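Black laundry gets its own Saturday in Lastport

The Plullance repair café on Mrema Street will devote its Saturday folding table to black clothes only, after 400 of them arrived in one donation from Briltedgate.
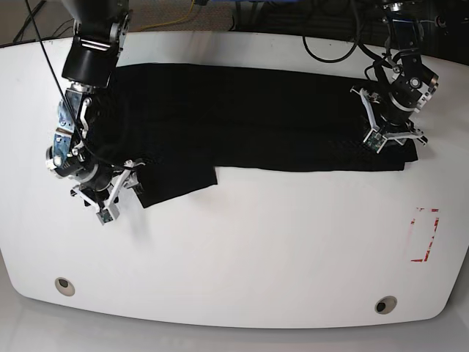
Black cloth on the white table, one corner still hanging out of line.

Sorting starts at 8 and ends when morale does. 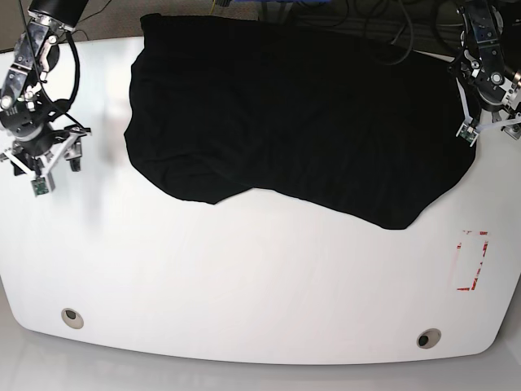

Donors are asked to label everything before dropping it off. Black fabric hides its seams, its size and its front, and a crumpled heap with a few faint creases could pass for a shirt or for a large cloth. A paper tag settles the matter.

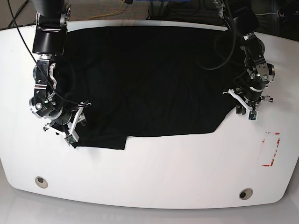 Page last changed: Saturday, 6:72 readers' corrections pending

Flat is considered good enough, and soft wrinkles will be forgiven. Socks are not being accepted this month, in any color.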